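1/ Some people asked me why I was silent here for a while. I was chasing a fault in our hand-held grippers, and I want to write it down properly, also for myself. It is a long thread, sorry.

2/ For the new followers: we collect kitchen and household tasks with two grippers, one per hand. Each recording must contain the opening width of the jaws at every moment. If this width is wrong, the robot that learns from it will close too early or too late.

3/ In our last batch we had 2,118 recordings. The first check passed all of them. The files were complete, the clocks agreed, the video was fine. I signed it.

4/ Then Mirela Vieira replayed some of them on the arm in the Fornelano room, and the arm crushed a paper cup. She replayed another one and it dropped a sponge. She sent me two clips and only one word: "Width?"

5/ My first idea was the arm. I spent two days on it. I changed the finger pads, I did the calibration again, I even blamed the table. The arm was innocent.

6/ Then I plotted the jaw width for one full session. With the jaws fully closed, the value should be zero. At the start it was zero. Near the end it was showing 13 mm. The jaws were touching and the file said there is a gap.

7/ The cause was a small set screw on the encoder shaft of the right-hand unit. It was not tight enough. Every time the operator squeezed hard, the shaft slipped a very little. You cannot feel it in the hand – I tried, with eyes closed, many times.

8/ Hard objects made it worse. Soft things like cloth and foam almost did not move the zero. So the sessions with laundry looked good, and these were exactly the sessions I had picked for my check. This is my mistake and I don't want to hide it.

9/ The damage: 77 recordings with a drift bigger than our limit. We could repair many of them, when the operator had closed the jaws empty somewhere in the middle. That gives a known zero point. The others we deleted. It hurts, but a wrong number is worse than a missing one.

10/ A safety matter also came out of this. On the arm, our force limit was using the same width value to decide if it is holding something. With a wrong zero, the limit woke up late. The arm is slow and no person was near the cup, but I stopped all replays the same evening.

11/ Now the force limit reads the motor current and does not care about the width. Mirela tested it with cups, then with eggs. I cleaned up the eggs.

12/ What we changed in the daily work:
- close both grippers empty before and after every recording
- the script refuses the file if the two zeros differ by more than 1 mm
- thread lock on the set screw, and a paint mark across it
- check the paint mark again after 1,000 squeezes

13/ Somebody asked if a better encoder would solve it. Maybe in part. But a good encoder on a loose shaft will also give you a wrong number, only with more digits. I would first buy the thread lock.

14/ The repair script is in the Tikley folder for the people who have access. Please read the note at the top before you run it – it overwrites the width column, and there is no undo. I learned this also.

15/ Still open: the left-hand unit shows no drift, with the same screw and the same age. I don't know why. If you have seen something similar, please write me. I will post again in July when we have more hours on both units.

16/ Last post for today, the kind of work I am talking about. 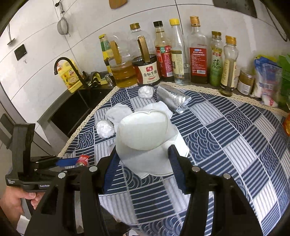

*A soft white piece between the gripper pads, with the second unit at the left.*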